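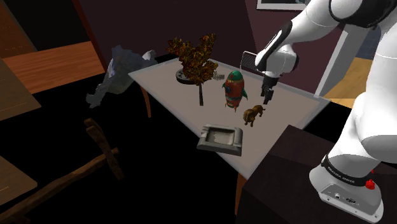
Reading time: 2 min

Stitar Tabletop Cell – product page and safety notice
Last changed: Dec 17, 2023

The Stitar Tabletop Cell is our simulation package for practicing pick and place work with small household objects. It contains one arm model with a two-finger gripper, a low table, a furnished room and a library of 183 objects. In the standard scene you can work with a toy rocket, a small tree, an animal figurine, an ashtray and other things of different shape and weight.

Please read the next part before you download, also if you already use an older version.

Known fault: gripper opens after a stop (versions before 2.4)

In August we received a report from Hywel Morris at Floneretti. He had trained a pick routine in the Tabletop Cell and moved it to a real arm. When the stop was pressed during a lift, the arm stopped as it should, but at the restart the gripper opened at once and the part fell on the bench. No person was hurt. One glass fixture was broken.

We could repeat the fault in simulation in 16 of 30 tries. The cause is in our restart script. After a stop, the script loads the start position of the whole arm, and in this start position the fingers are open. The script did not ask first if the gripper was holding something. With light objects the user often did not notice, for the object only dropped a few centimeters and stayed standing.

What we changed in version 2.4
The gripper keeps its last command after a stop.
The restart needs a second confirmation when the fingers are closed.
A dropped object is now written in the log, with time and height.

What you must do
Install version 2.4. If you exported a routine with an older version, export it again – the old file carries the old restart script inside, and the update does not repair it. Until this is done, do not restart a real arm while it holds a part. Take the part out by hand with the drive power off.

The stop function in the simulation is for training only. It does not replace the risk assessment of your real cell.

Still open
Users of the Drultura bridge must wait for a separate patch. Some loose objects can also hang in the air beside the table after a scene reset. This is a physics fault and has no connection with the gripper. Loading the scene again normally removes it.

License and support
One license covers one workstation. The update is free for all license holders, also when the support period of 30 months has ended. Sales and support are handled by Güler. Please write the version number and attach the log file to your message.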